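FOR IMMEDIATE RELEASE
Fri 27 July

Cevham Workshop Members Teach a Robot Arm to Fit Computer Memory

CEVHAM - Members of the Kerslake shared workshop have started work on Bemo, a robot arm setup meant to take on one of the fiddlier jobs in computer repair: putting memory modules into a motherboard.

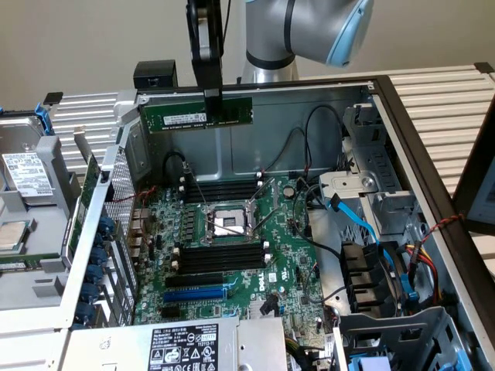
The build has cost members $2,245 so far, paid out of workshop dues. Control software was written in-house over 55 evenings.

"A person does this by feel," said Angus Ashby, who leads the build. "You push until it clicks. We had to work out how to get an arm to push straight down and know when to stop." 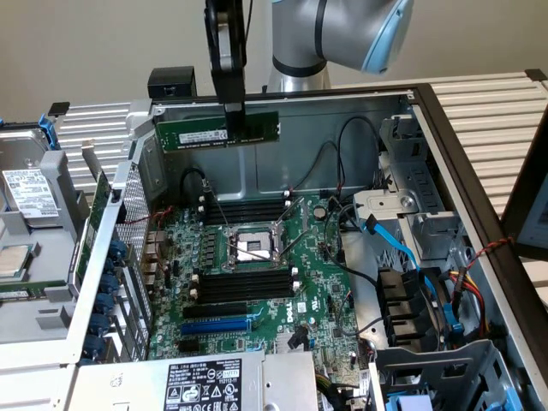 Bemo's gripper holds a memory module inside an open Dell chassis.

The team has logged 371 practice runs. Most of the early trouble came from modules going in at a slight angle, and the gripper fingers were reshaped twice.

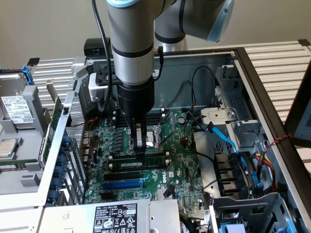

Muretti, a local parts recycler, lends the workshop used machines and takes them back when members are done. 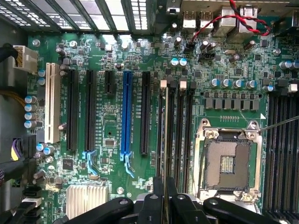
Processor installation is the next job on the list. Ashby expects it to be harder than memory, as there is less room for error. An open socket like the one on the Dell board, with its load plate and lever close to the memory slots, leaves little space for the fingers to move.

Kerslake plans to show Bemo at its open night in September. Admission is free.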